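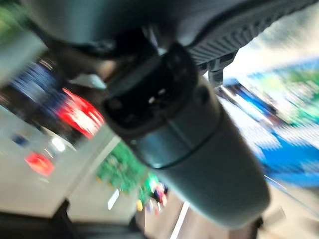 Fig. 1. Dark grey cylinder, smooth finish, with a lighter sheen along the left flank.

Unit 101: Surface Finish and Appearance
Handout 4, Gloss and haze

4.1 Terms
Gloss is the share of light a surface reflects in the mirror direction. Haze is the light scattered close to that direction. A matte surface spreads light over a wide angle, so its highlights are broad and weak. Colour and gloss are measured separately. A dark coating and a pale one may give the same gloss reading.

4.2 Effect of shape
Gloss meters are made for flat surfaces. On a curved part only a narrow strip reflects into the detector, and the reading comes out low. Test panels are therefore coated alongside curved parts and measured in their place. This assumes equal film thickness on both, which should be checked.

4.3 Sample preparation
Flat panels are Flondex steel, abraded with 400 grit paper, wiped with solvent and left to dry. Apply one coat of Durkent 557 and cure overnight. Do not touch the measuring area. Dust trapped in the film raises haze more than it lowers gloss.

4.4 Measurement
Use the 60 degree setting first. If the result is above 70 units, repeat at 20 degrees; if below 10, repeat at 85 degrees. Take readings at three points, turn the panel through 90 degrees and take three more. Record the mean and the range.

Reading: Clultance course reader, section 27. Worked results are due by the end of November.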